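From: Delyth Jenkins
To: Gilldale shared office list
Subject: Re: [gilldale] Cables and the floor sockets upstairs

Morning all (well, nearly lunchtime),

Ferhat Kocabaş wrote:
> Before we order anything for the upstairs room, can somebody tell me
> what the carpet is like and whether the floor sockets are any use? I'm
> thinking of 2 lengths of cable cover, 80 cm each, and a roll of tape.
> Also Ladi wants to know if the tall chair is staying.

Yes to the tall chair, please! It's the one with the chrome foot ring and I've got very fond of it, because my feet don't reach the floor on anything else. Erhan did offer me a footstool from the Brolgate lot but I'd only trip over it.

The carpet is the dark grey speckled stuff, same as on the landing, and it hides crumbs beautifully, which I'm sure is why the last people chose it. Cable covers with the sticky backing won't like it at all. We tried that at Jikard and they were curling up by December, so get the sort that grips the pile instead. As for the sockets, the square one with the bronze-coloured edge has a white plug in it, so I'd say that one is earning its keep. I haven't been round testing the rest.
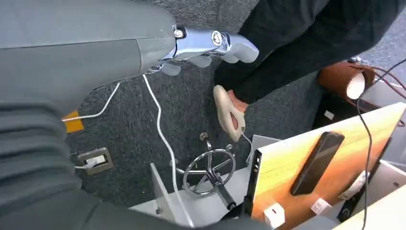
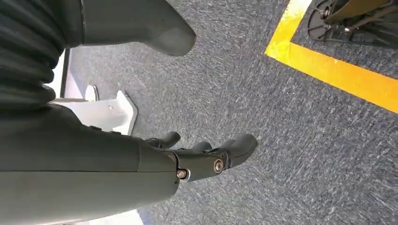 Carpet in both, floor socket and chair base in the first.

My main grumble is white cable on a dark floor. You'd think it would be easy to spot and yet I still catch it with my foot when I've got a tea in each hand — twice last month, sorry Yiğit. There's a little orange patch of tape on the carpet by one of them, and I'd be happy with lots more orange if it comes in a wider roll. Could we run to 5 metres?

One other thing while I'm at it. Can phones live on a shelf or in a bag, please, and not on any old board that happens to be lying about? I moved a board the other week without looking and had to go fishing under the desk.

I'm in until half four if you want to come up with the tape measure, Ferhat. Bring biscuits.

Delyth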